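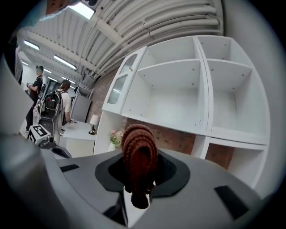
*The Drivex hand gripper with a crocheted piece resting in the pad, next to the white shelving.*

# Drivex hand gripper, four weeks in

We bought the Drivex kit in June to record pick-and-place work by hand, and I've used it most days since. The box held the gripper, a wide-angle camera mount, two spare pads and a printed setup sheet. Ours came from Lavoie for $547, shipping included.

Setup took me 52 minutes the first time. Most of that went to the camera mount, which has to be tightened in a set order that the sheet only gives on its back page. Shirley Ross did the second unit on Friday in far less.

**Grip.** Soft things are where it does best. Yarn, cloth and foam stay put with light pressure on the handle. Smooth glass is hit or miss, and I gave up on anything flatter than a paperback. The old Ikstead we had before was worse on yarn and better on glass.

**View.** The wide lens takes in a lot: the object, the shelves, the ceiling lights, whoever is standing across the room. Good for knowing where you are. The corners are black and straight lines bend, so check that your software can handle a round picture before you order.

**Comfort.** Fine for short runs. After some 7 minutes with my arm up at shelf height I want a break. Liette Desjardins has smaller hands and finds the handle too thick – she wraps her fingers under it instead.

**Support.** I wrote to Lavoie about a squeaky hinge and got a reply from Lourenço Ramalho the next morning with a part number. The part cost $4. The squeak is gone.

The carrying case is poor. The zipper split in week two and the foam is cut for a different model.

I'd buy it again for soft goods. For glassware, try one first if you can.

Rating: 4 out of 5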